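Home | Kitchen | Garage | Storage | Paint | About | Search

We use cookies to keep the site running. By staying on this page you're ok with that. Accept / Manage

Sorting a Silverware Mess Into a Four-Section Tray

April 20, 2024

Quick one. Been meaning to write this up forever. Silverware drawer gone bad, everything crossways, teaspoons under the takeout menus, one chopstick. You know the drawer. Fix takes one evening and most of it is washing.

What you need

A tray with four sections. A clear table or counter, wood is nice because forks don't skate around on it as much as on stone. Two dish towels. A tape measure. A pencil. Something to label with, masking tape is fine.

That's the whole list. Don't go buy stuff yet. Measure first.

Measure the drawer

Inside, not outside. Front to back, side to side, and how tall. People forget tall. My drawer in the Kullgate apartment measured 300 mm across on the inside and 70 mm deep under the lip, and the first tray I bought was taller than that. Drawer shut halfway. Back it went.

Write the numbers on tape and stick it inside the cabinet door. You'll want them again.

If the drawer is really wide (the long one in my sister's place in Plirkunwood is 900 mm, more like a dresser), get the four-section tray anyway and give the leftover space to big spoons and the can opener. Don't get the giant expanding kind. Ours pinched fingers.

Empty it out

Everything. Not half. Take the drawer off its runners if it comes off easy and carry the whole thing to the table. Tip it out onto a towel, gently, it's loud otherwise and the knives chip each other.

Crumbs: vacuum with the brush end, then a damp cloth with a drop of dish soap. Dry it. Let it sit open while you sort. Wet drawer plus steel equals brown spots in a week.

Sort flat

Big mistake I made the first couple times, sorting in my hand. Grab a fistful, deal it out like cards. Slow, and you poke yourself. Lay stuff flat on the wood instead. Forks in one patch, all the heads pointing left, handles right. Then knives. Then big spoons, then small ones. Leave a gap between patches or they drift together.

Put the tray at the far side of the table, not right in front of you. You need the near part for the spreading out. Reach over to drop things in once a patch is done.

Got a glossy table, kill the overhead light or move down a bit. Glare hides the bent tines. I missed two that way.
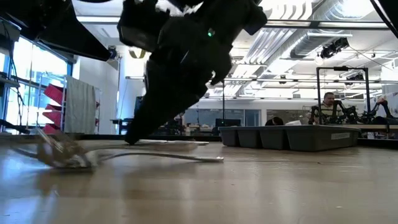
Fork down on the wood, four-section gray tray farther back.

Now pull the junk. Anything bent that won't bend back, anything with a loose handle, the freebie plastic. Fork test: set it down on the table and press the end of the handle. It'll rock a little, thats normal. If one tine sticks up way past the others, straighten it with your thumbs through a towel. Cheap ones go right back to straight. Good ones take some muscle. If it creaks, stop.

Odd ones you can't part with go in a jar by the stove. I have a Fankhauser serving fork from a thrift store that fits nothing I own and it lives in the jar.

Wash and dry

Sink, hot water, soap, one patch at a time so you don't lose the sort. Scrub between the tines with an old toothbrush. Dry with the second towel, then lay them back out on the table for a while before they go in. Towel-dry isn't dry.

Load the tray

Order I use, left to right: knives, forks, big spoons, small spoons. Do whatever matches how you set a table. What matters more is every handle faces you. Open the drawer, handles right there, you grab without touching the part somebody eats off.

Nest the forks. One on its side against the wall of the section, next one tucked against it, keep going. I had 36 pieces left after the junk was gone and they fit with room over. Dumped in loose they did not.

Heavy knives: blades all one way, away from you.

If a section is too full, stop shoving. Take out the extras and box them for company. Most houses need way fewer forks than they have.

Label it

Feels silly, do it anyway if you've got kids or roommates. Tape on the front edge of each section, pencil, one word. Pencil doesn't smear when somebody wipes it. Change it in a month when you decide you hate the order.

Stop the sliding

Tray slides when you yank the drawer. Rubber shelf liner under it, cut a hair smaller than the tray. I used Civix liner becuase it was on the shelf at the store. Two dabs of poster putty in the back corners also work. Don't glue it. You'll need the tray out to wash it.

Keeping it up

Wipe the sections whenever you see crumbs, full empty-out twice a year. I do mine in the spring and again in September. Takes me less time than the dishes now.

Few leftover things

Tray smells like plastic when new. Baking soda and water, soak overnight, rinse.

Steak knives don't belong in here. Block or a sleeve.

Little dessert forks can share with the small spoons. Heads opposite ways so you can tell them apart in the dark.

Doing the utensil drawer next, the one with the whisk that jams everything. Still looking for a tray deep enough for the ladle.

Get new posts by email. Enter your address and hit Subscribe. Unsubscribe any time.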